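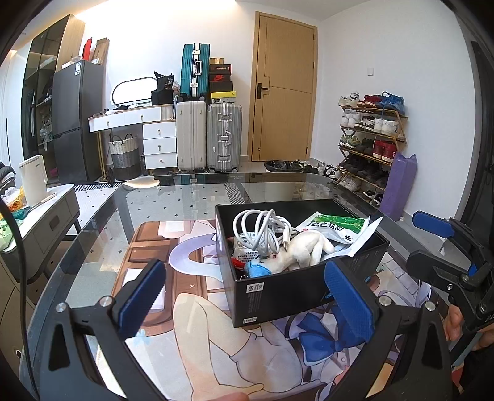

13 Mar 2020
By the Grerulitz Family Craft Study

3.2 Materials and sessions

Families received one craft kit by mail each month. Each kit came in a cardboard box and held supplies for two projects, a printed instruction sheet, and a short card for parents. The kits were packed at Cordier and mailed from Vernport. We asked parents to keep the box closed until the child was ready to start, and to write down the start and end time of each project on the card.

Of the 211 families who signed up, 41 dropped out before the second kit. Most of these gave lack of time as the reason. The families who stayed did not differ from the others in number of children or in how often they had done crafts at home before the study.

Parents chose the place for the session. Nearly all used a kitchen or living room table. The February kit had a paint project and a felt project, and children could do them in either order. Painting took longer to set up, and parents often saved it for a second afternoon.
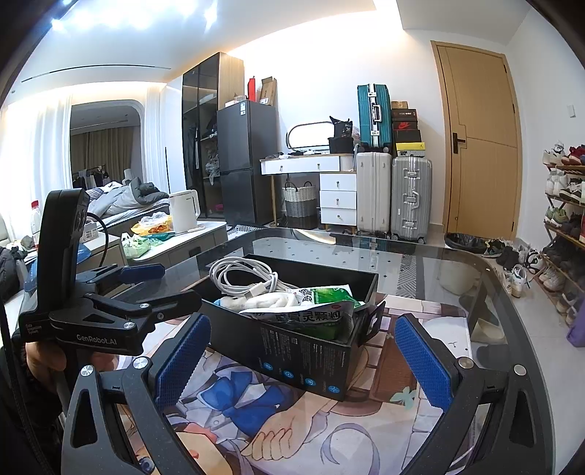

Figure 2. Open box on a table, with a coiled white cable and packets inside.

3.3 What children did with the box

We had not planned to ask about the boxes themselves. After the first month, parents in Flumberg wrote on their cards that the box had stayed in use, so we added a question to the second card. The most common answer was storage for small things. Some 20 families said the child had painted or covered the box before putting anything in it. In 22 homes it had been thrown out within a week.

Children under six were more likely to use the box in pretend play, mostly as a bed for toys or a shop counter. Older children tended to keep leftover supplies in it and add to them from later kits.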